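Maltadlow store, bench and bottles check, February 2023

1. Bench top clear of spills — OK, though "wiped daily" on the sheet proves very little.
2. Bottles stored upright — FAIL. Four plastic ones lying on their sides. I was told this was sorted last time.
3. Caps tight — marked yes by Liltulwood. Did anyone try them?
4. Labels facing out — not checked.

Item 2 stays open until I see it for myself. Recheck bay 43 too.
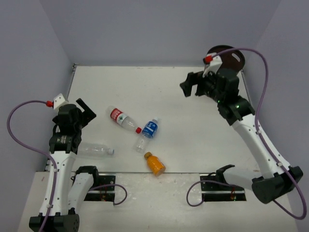
5. Spill kit within reach — signed off, but the seal number is missing.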